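Call for participants: student team for the Clomier household robot project

Posted 14 May 2018

The robotics club at Vaughan is looking for students to join its summer project team. We have room for three new people. The work begins in June and runs through the end of the fall semester, with a break in August.

The project is called Flukik. It is our entry in the Clomier Challenge, a competition for student teams in which a simulated robot has to carry out chores in a house it has not seen before. Everything takes place in software. There is no hardware to build, and you do not need your own graphics card. Jobs run on the machines in the Wislow Building, and you will get a login in your first week.

What the team does

A run starts with a short written instruction, such as an object to find and a place to put it. The robot has to move through the rooms, pick the object up and carry it to the right spot. Our current code handles open rooms fairly well. It is weaker in hallways and at half-open doors, and it often loses track of an object after turning away from it. The practice set has 290 household tasks. Our last full test finished 71 of them, and we would like to do a good deal better before the qualifying round.

Open places

Navigation. You will work on the part of the code that plans a path between rooms. Most of the trouble is at doorways, where the planner either stops too early or clips the frame. Some experience with search algorithms is useful.

Object handling. You will work on grasp selection and on the checks that run before and after each pick. Thin and long objects give us the most failures. A course in linear algebra is needed for this one.

Testing and logs. You will replay failed runs, sort them by cause and keep the failure list up to date. This place is open to first-year students and is a good way to learn how the whole system fits together. Patience matters more than programming here, but you should be able to read a Python script and change it.

Who can apply

Any student enrolled at Vaughan for the fall may apply, undergraduate or graduate, from any department. You should have written some Python. We do not expect you to have worked with robots or simulators – two of our present members came from geography.

Time and credit

Plan on eight hours a week in the summer and six once classes start. There is one team meeting a week, in the evening, in Wislow 273. You can attend remotely over the summer, but from the start of the fall semester we ask people to come in person. The project is unpaid. It can be taken for independent study credit if you arrange this with your department before the add deadline.

How to apply

Send one page to the club mailbox with your year, your major, the place you want and a few lines on something you have programmed. Coursework is fine. Attach the code if you can, or a link to it. Please do not send a full resume. If you are interested in more than one place, list them in order.

We will invite applicants to a half-hour talk with two team members. There is no coding test. You will be shown a failed run and asked what you would look at first – we want to hear how you think about it, and there is usually more than one good answer.

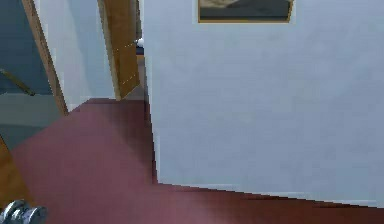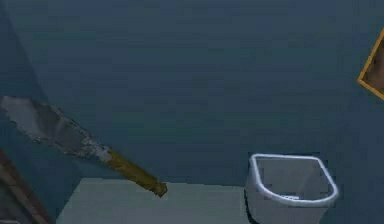

Simulator views from Flukik. First: a carpeted hallway with the gripper at lower left. Second: a knife and a white basket.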